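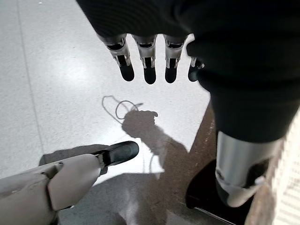

*Four fingers, a speckled floor, and a thin loop of something that needs picking up.*

I have been going on about household robots to anyone who will stand still, so it's time I put it in writing. The question I keep getting (mostly from Gerd Baumgart, who still irons his own tea towels) is whether a machine can do any of the chores yet. My answer after this spring is yes, a few, slowly, and I find that thrilling!

Let me start with the floor. I used to think the floor was solved. We've had a little round vacuum at home for years and it does fine until it meets a charging cable, and then it eats the cable and sits there beeping. So the real chore is everything you do before the vacuum runs: bending down, picking up the string, the sock, the hair tie, putting each one where it belongs. That's the part I want a machine for, and it's much harder than vacuuming.

Think about what your hand does with a bit of string on tile. You don't look at it very long. You put two fingertips down, one on each side, pinch until you feel it bunch up, and lift. If you miss, you know right away, and you go again before you've even noticed missing. A robot hand with rubber tips has the grip for it, but a string is thinner than nearly anything people test on, it changes shape as soon as it's touched, and the tile won't give at all. Come in a hair too low and you're pressing on the floor. A hair too high and you've pinched air.

Then there's light. I never gave shadows a thought until I started reading about this stuff. A shiny floor throws glare right back at a camera, and an arm leaning over its work puts its own shadow across the very spot it needs to see. A dark curved line on a pale floor could be a cord or it could be the edge of a finger's shadow. You and I sort that out without trying. For a program it's real work, and I have a lot of respect for the people who spend months on it.

I asked Jana Teuber what she'd hand over first, and she said the laundry, all of it, today. I had to let her down gently. Towels are getting there. I've watched clips of a towel being folded into a decent square, and if you have 30 minutes for a small pile you'd be happy with the result. Fitted sheets, no. Tights, no. Anything inside out, please no.

Dishes are a bit better than I expected — plates and mugs especially, since they're stiff and stay the shape they were. Wine glasses scare me, but they scare me when I'm the one washing them too.

On the shop floor it's a different story, and I think that's where the good news is. Ludger Ackermann packs parts for a living and told me his line has 8 stations, with a machine on the one where the same box comes past in the same position all day long. It never gets bored. What it can't do is the station at the end, where somebody tucks the loose cord into the bag with the manual. Cord again! I laughed out loud when he told me, because it's my vacuum problem in a hard hat.

So here's where I've landed for now. Stiff things in known places, yes. Soft things flat on a table, on a good day. Thin, floppy things on a hard floor, under a dining table, with a dog walking through — I'd give that a good while longer. Tihomir Radulović thinks I'm too gloomy about the last one and has bet me a dinner. I'd love to lose it.

What gets me excited is the fingers. For years the machines I read about had two flat jaws, and now I keep seeing proper hands with joints, even two arms at once, so one hand could hold the end of a cord while the other gathers up the rest. That's how I wind up a cord myself, come to think of it.

Next time I want to write about emptying the dishwasher, cutlery basket included. If you work with any of this and I've got something wrong, leave a comment and I'll fix it.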